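One person, one cupboard, too many plates. A thread.

I've been put in charge of dishes for the shared kitchen at Jonden. I did not run for this office. I said "someone should sort out the plates" near other people, which is how all appointments are made there.

The inheritance: everything left behind by everyone who ever moved out of the building. I laid out 20 dishes on the floor of my apartment in June, intending to be brisk about it. By midnight I had opinions about rims.

First opinion. "Light blue" is a family of colors that do not speak to each other. There's the blue of a hospital gown, the blue of a bathroom in a motel, and the one that's mostly gray and only claims to be blue on its birthday.

They all look the same in a dark cupboard. Put them side by side on brown paper and they start bickering.

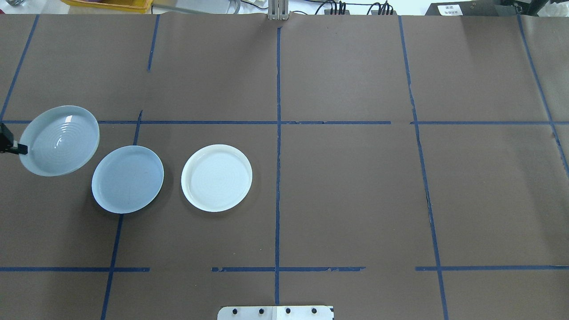
Two blues and a white. The white one is winning.

White shows you up. You think your blue plate is a nice clean pale thing and then a proper white one sits down next to it and suddenly the blue looks like it's coming down with something.

I've seen it happen with shirts. I did not expect it from crockery.

Second opinion: a raised rim is worth more than any pattern. A plate with no rim is a tray with ambitions. Ever carried baked beans up a flight of stairs on one? I have, and I know where the beans went.

Also in favor of faint rings on the inside of a plate. They hide fork scratches. My mother's good plates were perfectly smooth and by the time I was ten they looked like a skating rink after a birthday party.

Someone at Jonden has asked whether we could just buy a matching set. We did, once. It was called the Nadiston, service for 8, and it came in a box with a handle like it was going on vacation.

The Nadiston lasted two winters. What's left of it is 2 saucers and a gravy boat. Nobody in the building has made gravy in my time there. The boat holds rubber bands.

That's the trouble with matching sets. Break one mug and you've got a gap, and everyone stares at the gap. With a mixed cupboard you can lose half of it and it still looks like a mixed cupboard.

So the policy, as of this evening, is deliberate mismatching. It looks the same as what we had before, except now I'm responsible for it.

Rules so far. Pale colors only. No gold edges, they spark in the microwave and then there's a meeting. No square plates, for reasons I'm prepared to go into at length if you buy me a drink.

The square plates came from Rotich, the secondhand place by the bus depot, and they can go back there. They don't fit the rack. They don't fit the dishwasher. They barely fit the decade they were made in.

Now, bowls. I had assumed bowls would be the easy part.

A bowl wants something underneath it. I used to think this was fussy, a thing hotels did so they could wash more items. Then I spent a month wiping soup rings off a shared table and came around to the hotel point of view.

My favorite pairing at the moment is a white bowl on something pale blue. It looks like you planned lunch. You can put instant noodles in it and feel that your life has a structure.
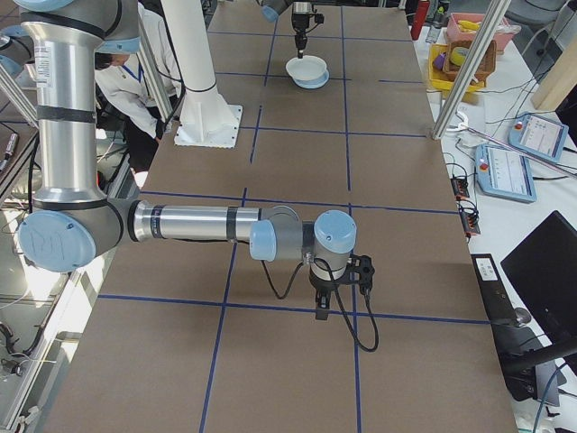
Can you stack bowls on top of plates in the cupboard?
You can, as long as the plates are the bottom layer and the bowls don't go up past four or five. Put a paper towel between anything with a rough foot and anything with a nice glaze.

The rough foot is the unglazed ring on the bottom, and it's basically sandpaper. Most of the scratches you blame on knives came from the plate that was sitting on top.

I learned this from the leaflet that came with my Ernier casserole dish, a leaflet I kept for six years and read for the first time last night, looking for something to put under a wobbly table leg.

Current state of the cupboard: 8 dinner plates on the lower shelf, bowls above, saucers wherever saucers go when you stop looking at them.

The gravy boat stays. I tried to move it and got a note. The note was unsigned and quite well written.

Still to come: mugs. I opened that door this morning, looked in for a while and closed it again. There's one in there shaped like a cowboy boot.

If you live in the building and one of the square plates is yours, you have until the end of the month. They're in the box with the handle.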